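Nindmont Robotics Club
Household Tips for Student Teams: The Fruit Basket Task

Issued June 4, 2023. This page replaces the sheet distributed in March.

Teams entering the household section of the Hisora competition are required to show that their robot can put fruit away at a kitchen table. The advice below was collected by Yolanda Wojcik and Tsung-han Tai from members who have prepared the task before. Most of it concerns ordinary household matters such as tables, baskets and fruit, which have caused our teams more lost points than their programs have.

1. Choosing the basket
A shallow, wide basket is to be preferred to a deep bowl. The hand needs room to open once the fruit is inside, and a high rim will catch the fingers on the way out. Baskets with pierced sides are acceptable under the rules and are easily rinsed. Very light baskets may slide when touched; two small pads of non-slip shelf liner underneath will hold them. Metal baskets should be avoided, as they scratch the table and are noisy.

2. Preparing the table
Wipe the top with a damp cloth and dry it fully before a run. Spray polish must not be used. It leaves a film on which fruit rolls, and the film passes to the fingers of the hand. Old scuffs may be left alone if a soft eraser does not lift them; Szu-yu Lau reports that scouring powder dulled the surface of one club table and made the glare uneven. Overhead lights should be switched on before the cameras are checked, and left on until the session ends.

3. Selecting and storing the fruit
Teams may use real or artificial fruit in practice. Real apples should be firm and free of wax, and washed in plain water. Bananas should be bought slightly green and kept apart from the apples, which hasten ripening. A banana that has turned soft should be withdrawn at once, as pulp is difficult to remove from finger joints. Artificial fruit should be washed in lukewarm water with a drop of washing-up liquid, and dried on a towel overnight.

4. Placing the items
Round fruit is best attempted first. It may be gripped from almost any side, and a successful first lift gives the team a useful check of the arm. The banana calls for more thought: the hand should close across the middle of the curve, clear of the stem. Where a shelf stands at the back of the table, leave a clear hand's width in front of it.
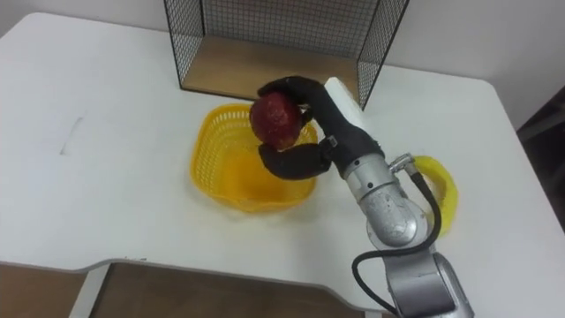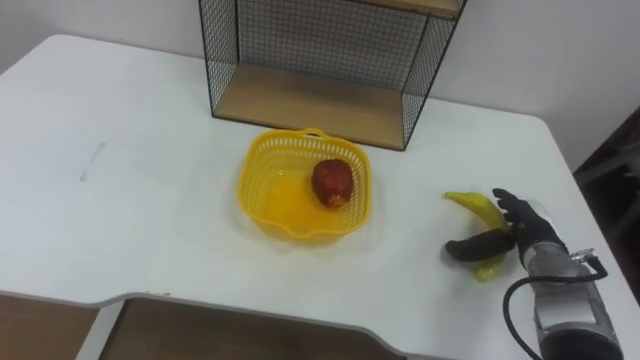
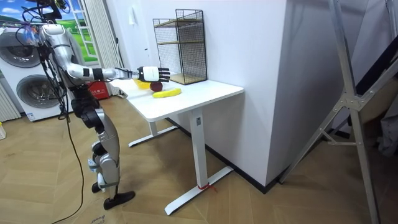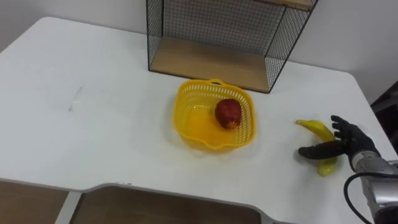 5. Keeping cables in order
Cables on the arm should be given enough slack for the full reach and no more. Hook-and-loop ties are recommended, as they can be reopened without a blade. Plastic zip ties, if used, must be trimmed flush. Any cable that crosses the floor is to be kept out of the walkway, and members should not step over it while the robot is powered.

6. Cleaning the hand
The power must be off. Wipe each finger with a cloth that has been wrung out well, working from the palm towards the tip. Kitchen degreaser attacks rubber and is not permitted. A soft toothbrush will reach the joints. Allow the hand to dry in the open position.

7. Recording the session
Enter each attempt in the log, including those stopped early. Note the type of fruit, its condition and the position of the basket. King-fai Chu has asked that entries be made in pen and initialled by 2 members of the team. Completed sheets go in the Benent folder on the lower shelf of Room 102.

8. Putting away
Real fruit is not to be left in the room overnight. Baskets are stacked dry. The table is wiped a second time, and the floor beneath it swept for stems and peel.

Corrections to this page should be sent to Yi-an Choo, Cheung Building, extension 3087.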